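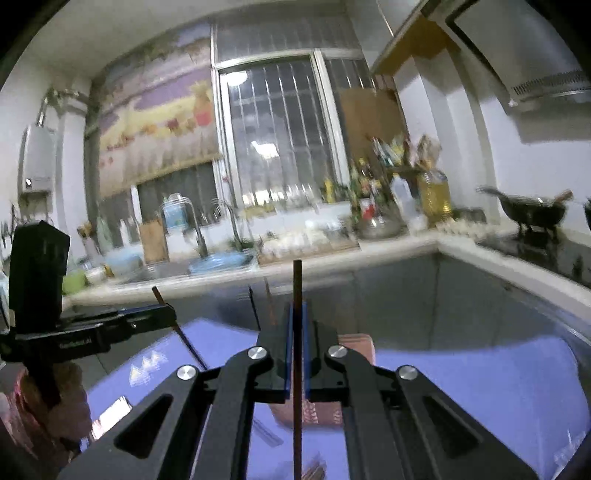
Figura 5. Vista da câmara da garra manual Nilis em cozinha, com as duas maxilas ao centro.

5.2 Verificação antes da gravação

1. Fixe a garra na vertical e aperte os parafusos de articulação.
2. Confirme que a face interior das maxilas, com a tira azul, fica visível na imagem.
3. Abra e feche a garra 5 vezes. O estimador de abertura usa estes ciclos como referência.
4. Percorra a bancada a velocidade constante durante cerca de 65 segundos, para construir o mapa.
5. Inicie a demonstração sem desligar a câmara.

Nota: no ensaio de Saliba foram aceites 513 demonstrações. As sequências com perda de localização foram excluídas do treino da política.

Cuidado: superfícies de vidro ou muito polidas geram reflexos que degradam o seguimento visual. Repita o passo 4 se o erro de fecho exceder 2 cm.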